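Skirkport Robotics Club Moves On to Sorting

By the Newsletter Desk
Last updated: February
14 shares | 2 comments

The after-school robotics club at Skirkport has finished its first block of the year and started on the project it will take to the Stustow meet. The club has 22 members this term, split into small teams that take turns at the table.

The task is called Mixed Basket. Household items are laid out on a tabletop and the team has to get them into a basket using two robot arms. Items that land outside the basket don't count, and a team that knocks something off the table loses the points for it. Each run lasts 20 minutes, including any time spent fixing things.

The hard part is the range of items. Candy wrappers weigh almost nothing and slide when a finger touches them. Bottles are heavier and tend to roll. Members have been working on where the gripper should come down on each kind of item and how far to close it before lifting.

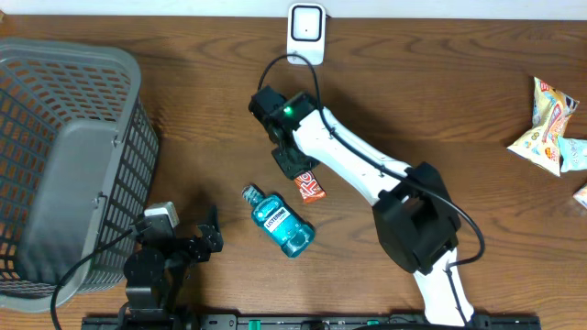
Teams are also learning to keep the two arms out of each other's way. The rule they settled on is that one arm holds still while the other crosses the middle of the table. It costs time, but the arms bumped twice in the first week and a cable had to be replaced. Cables are now checked before every session.

Practice runs are recorded and sorted into good and bad attempts. The club wants over 1,000 of them before the meet and has set up a shared folder so that members can do the sorting at home - please use the naming sheet, as several files came in last month with no team name on them.

The control software is a program the older members wrote last year, called Yeom. A new version is on the club laptops. Anyone still running the old one should update before the next session, as saved positions do not carry over between the two.

Jamlow Hardware has again given the club a discount on screws, clips and cable ties. We thank them for it.

The club could use more items for the table. Empty snack bags, wrappers and plastic bottles with the caps on are all fine - no glass, please, and nothing sticky. Leave them in the box outside the workshop. Sessions start at 3:30 p.m. and families are welcome to watch the last half hour.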